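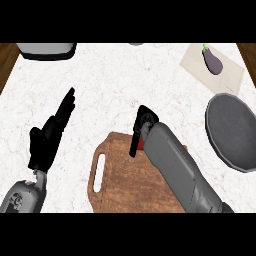
Skalteck releases simulated kitchen set

Tuesday, May 29, 2018

Skalteck has released 1,786 simulated runs of two-armed kitchen work for training its Atetti control model. Each run is driven by an operator and logs joint angles, hand commands and rendered views at every step. The layouts combine a marble worktop, a cutting board, a pan and items such as an aubergine on a placemat. A further 794 runs were rejected for dropped commands and are stored separately. Version 2, with new layouts from the Lindsay office, is due in June.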